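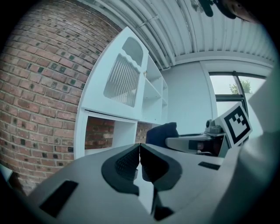
Re: Takum bandsaw, blade drift after tire change

The guide bearings are probably fine. On the Takum the upper wheel has a tilt screw behind the tension handle, and a new tire changes where the crown sits. Before touching the fence, do the following with the saw unplugged:

Back both sets of guides and the thrust bearings well away from the blade. Bring the tension up to the mark for the blade width. Turn the upper wheel by hand and adjust the tilt until the blade holds the same line for ten or so full turns. Lock the screw, turn again, and check that locking did not shift it. Mine shifts every time.

Only then bring the guides in. I set the side guides with a strip of printer paper and leave the thrust bearing just clear of the blade back. Set the lower guides the same way – most people skip them.

If it still drifts, look at the blade. The Khamphan blades we bought in July had a heavier set on one side and pulled left on everything over 2 inches thick. A Kirura blade of the same width cut straight on the same settings.

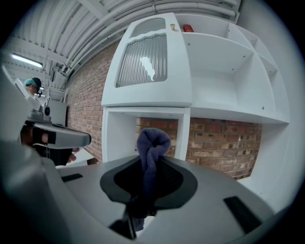

Skoltosholm workshop wrote:
> We replaced both tires last month and now the saw wanders on every
> resaw cut. Motor is the original, 2,800 rpm on the plate. We have
> moved the fence to match the drift but it changes with feed speed.
> Could the motor pulley be out of line? Belt is a 44 inch and looks
> worn on one edge.

Pulley misalignment will wear the belt and make noise, but it will not steer the blade. Put a straightedge across both pulley faces, slide the motor until it touches evenly, and fit a new belt. Drift that changes with feed speed is more often a dull blade or low tension. The spring on these is weak after a few years, and the scale reads high once it has sagged. I would price a replacement spring before a motor.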